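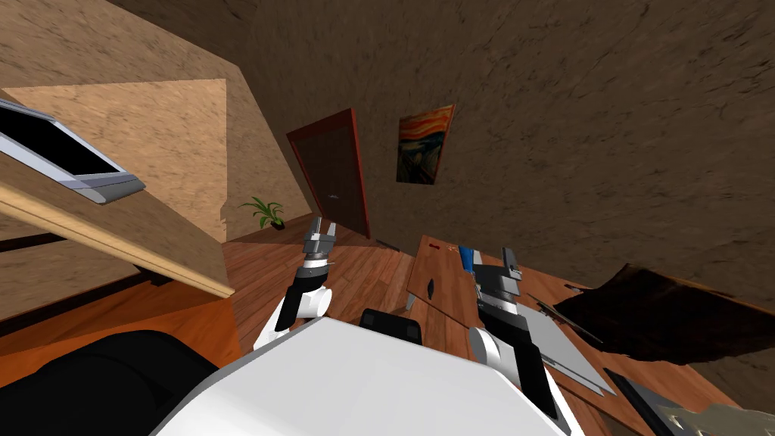 Sim view from the head camera, both grippers in shot, right arm near the desk.

Two-finger grippers in sim: keep the stock pair or change before tuning?

Posted by Rajkumari Kandpal
Forum: Arms and end effectors
Viewed 966 times

I'm running a two-armed robot in a rendered room and trying to pick grippers before I spend money on real ones. The left arm has a parallel gripper with two metal fingers. The right one is slimmer and grey. I want to end up with the same model on both sides so I only have one set of gains to look after.

The two I'm comparing are the Omura parallel and the Sollach slim. The task is picking up small upright things from a desk and putting them down again without knocking over whatever is next to them. So far I have run 302 attempts with each. The Omura holds better once it's closed. The Sollach gets in between objects more easily, but it lets things rotate in the fingers when the wrist turns.

My other problem is the head camera. The whole room comes out on a steep tilt, door and desk and all, and I can't tell if that matters for the comparison. The controller is Drisasitz, default settings, position mode.

Should I sort out the camera first, or does it make no difference if both grippers see the same view?

Ghislain Gosselin
Accepted, 12 votes

Sort out the camera first. A tilted view is harmless if the controller knows about the tilt. If the roll in your camera transform doesn't match what's being rendered, your grasp targets will be off sideways, and a slim gripper will hide that error differently from a wide one. Your results would be measuring the transform as much as the fingers.

Quick check: put a marker at a known spot on the desk, project it into the camera view using your transform, and see if it lands on the marker. Do it again near the far edge of the desk. If both line up, leave the tilt alone.

On the rotation, look at your contact settings before you blame the Sollach. Plenty of sims default to point contact with no torsional friction, so anything held between two narrow pads will spin. Turn torsional friction on for both models and rerun. I'd also log the finger gap at lift – if it's still closing when the arm starts to rise, you need a longer wait after the close command.

I use the Omura on my own bench and like it, but it's bulky around other objects and I wouldn't choose it for a crowded desk.

pavlo_fan_3338

Get the Pavlović one, way better than both. Had mine since February with no dramas. Dunno about sim though, I only use the real thing.

Comment from Rajkumari Kandpal

Thanks Ghislain. The marker was out by roughly the width of a finger at the far edge, so the roll was wrong in my config. Fixed that and switched on torsional friction. Rerunning both sets tonight – I'll post the numbers under this when they finish.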